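Hands First: A Morning in Trernerora's Demonstration Hall

By the technology desk

Trernerora opened its recording floor to visitors on 30th July, and the first thing on the schedule was a safety talk about cables. The second was a talk about grippers. The company collects manipulation data for robot arms, and it does most of that work without any arms at all. People carry the tools, do the task by hand, and the recordings are used later to train a control policy.

The hand-held unit is called the Vundden. It carries the same finger pads that Trernerora fits to its robot wrists, so that what a pad meets during recording matches what it will meet during playback. The current model weighs 450 grams. An earlier one weighed 700, and operators complained about their forearms long before the battery gave out.

Each working session lasts 40 minutes, followed by a break. Operators get a task card with a start state and an end state, and nothing in between. The engineers want variation in approach angle and grasp order, and they say a scripted motion produces a policy that fails as soon as a tray is turned a little.
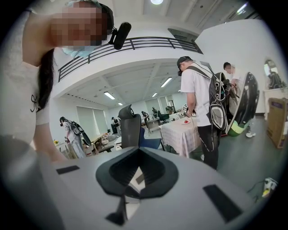
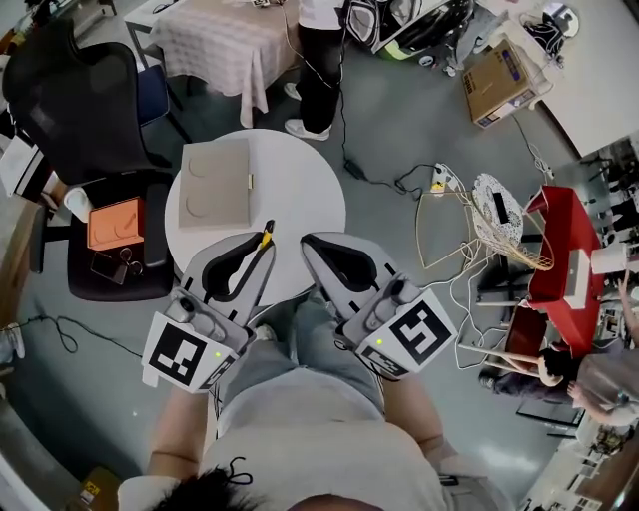 ON THE FLOOR

Two-handed work takes up most of the schedule. A single gripper can pick and place, but small objects often need one tool to steady and another to lift. The operator works with a Vundden in each hand, and both streams have to share a clock. Trernerora discards any recording in which the two drift apart by more than 2 milliseconds.

The square black-and-white markers on the grippers are there for tracking. A camera that can see a marker can work out the position and tilt of the tool under it, as long as the marker stays in view. Crossing the hands is the usual way to lose one. The software, Zustex, flags the gap and the operator repeats the attempt.

The room is furnished with ordinary things: checked tablecloths, office chairs, a mirror on the wall. Trernerora prefers mixed backgrounds to a bare test cell, on the grounds that a policy trained against one plain wall tends to learn the wall.

Visitors could try a short task after the talk. The trigger is light and the pads close evenly, but depth is hard to judge at first — most beginners come in too high and close on air. Wrist rotation takes longer to learn than the grip itself.

The afternoon covered Talavera, the arm that will run the trained policies. It was shown in slides only. The team has it sorting small parts at low speed and would not give a success rate, saying the test set is still being changed. A live demonstration is planned for October, with the same task cards the operators use now.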